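Reading a chapter so it sticks

Before you start, flip through the headings and turn each one into a question - it feels slow at first, I know, but do give it a try! Then read one short section and close the book.
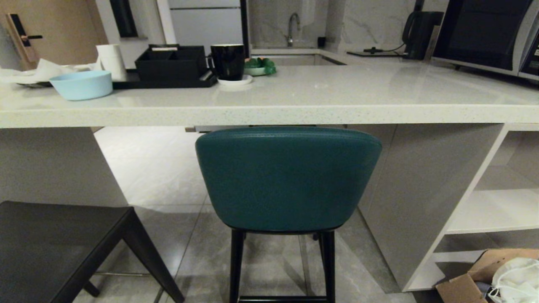 A stool pulled up to the counter

Now say the answer out loud in your own words, and jot down whatever you missed.
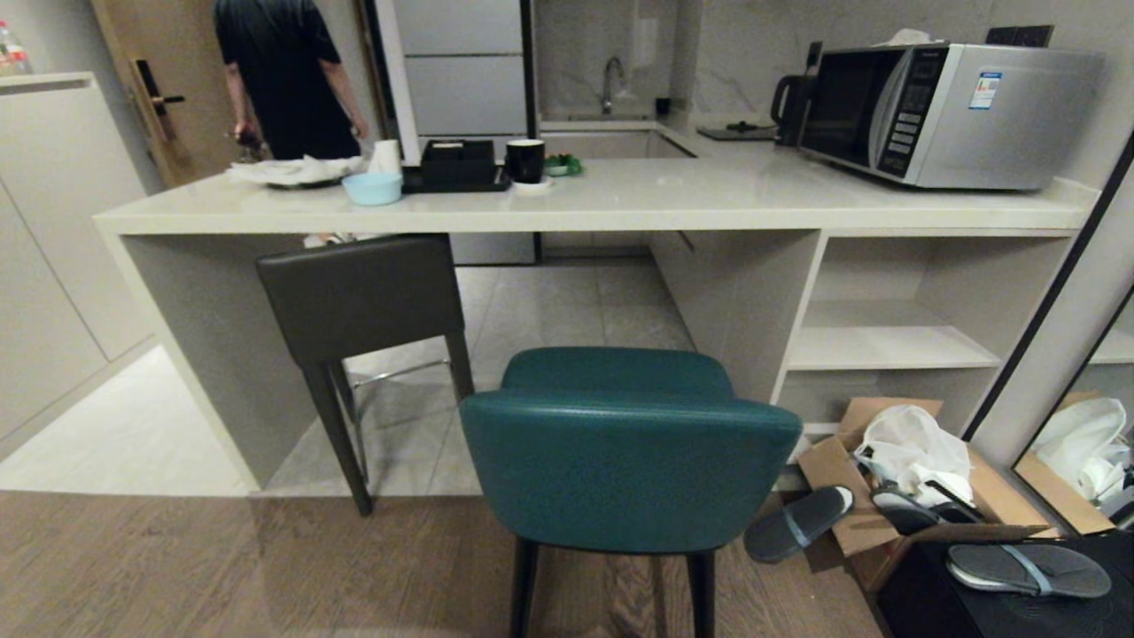 Wait a day, then go back over your questions (I like to do 4 at a time) and star the ones that still trip you up.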